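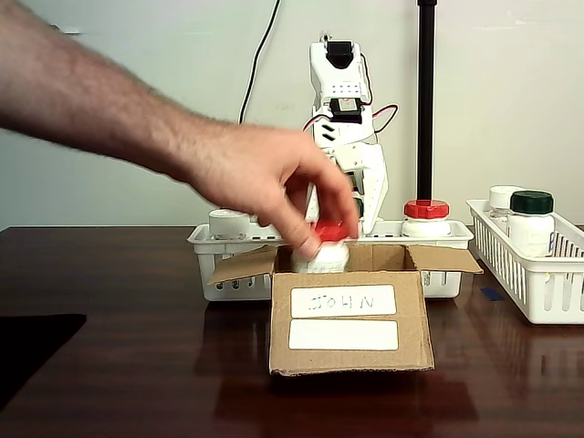 1/ Things I no longer believe about moving

I moved to Stotbridge in March, and before that I read every moving checklist on the internet. A thread on the advice I'd now throw out.

2/ "Start packing two months ahead." Says who? I did. By week three I had packed the can opener, the tape measure and the good scissors, and I bought replacements for two of them. Start with the books and then stop for a while.

3/ Color-coded labels. Every checklist loves these. You need a legend, the legend is on a sheet of paper, and the sheet of paper is in a box. Write the room on the side in black marker. If you're sharing a truck, write a name too.

4/ "Professional movers pay for themselves." Maybe. I got quotes from Atov and Kurek for the same one-bedroom apartment. Atov said 5 hours, Kurek wouldn't say until they'd "seen the stairs." There are 17 stairs. I told them that on the phone.

5/ I went with Kurek. The crew was fine. The bill had a $62 "materials" line on it and I'd supplied every box and all the tape. They took it off when I asked, which makes me wonder how many people don't ask.

6/ Bottles. The advice is to never move anything liquid. So I'm supposed to pour out a full jug of detergent and buy it again across town? Cap on tight, stand it upright in a small box, don't stack anything on it. I'd still leave bleach behind.

7/ Wardrobe boxes. Sold to me by Arnis as a "must." I bought 5 of them. They're too tall for the back seat and awkward on a landing, and my shirts needed ironing anyway. Trash bags with a hole for the hangers next time.

8/ "Pack a first night box." Okay, this one I'll give them. Sheets, towel, phone charger, toilet paper, something to eat. Keep it with you and don't let it go on the truck.

9/ "You'll be unpacked in a weekend." I have met people who claim this. I would like to see their closets.

10/ If someone has a moving tip they've tested themselves and aren't selling, I'll read it. Please don't send me the vacuum bag thing. I tried it Saturday and they'd all puffed up again by dinner.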